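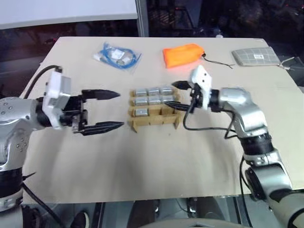
Temps de lecture : 2 min

Le sérum anti-taches Birkov promet un teint « visiblement unifié » en 30 jours. Visiblement pour qui ? La notice ne le dit pas. J'ai reçu le flacon en janvier, avec un dossier de presse plus épais que la boîte, et je l'ai appliqué matin et soir sur une seule joue.

La texture est agréable, il faut le reconnaître. Ça pénètre vite, ça ne peluche pas sous le fond de teint. L'odeur, en revanche, rappelle le sirop pour la toux.

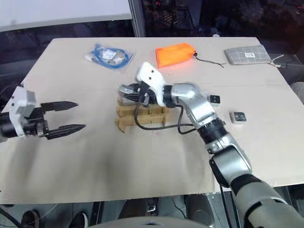 Quant aux taches, elles sont toujours là. Deux amies à qui j'ai demandé de désigner la joue traitée se sont trompées, l'une et l'autre. La marque met en avant un « complexe » à 5 %, sans préciser de quoi, et renvoie à une étude maison introuvable sur son site. Chez Torkholm, la formule concurrente coûte quatre fois moins cher et affiche au moins ses dosages. Je ne jure pas qu'elle fasse mieux. Mon flacon de Birkov finira sur les mains, et je garde ma crème solaire.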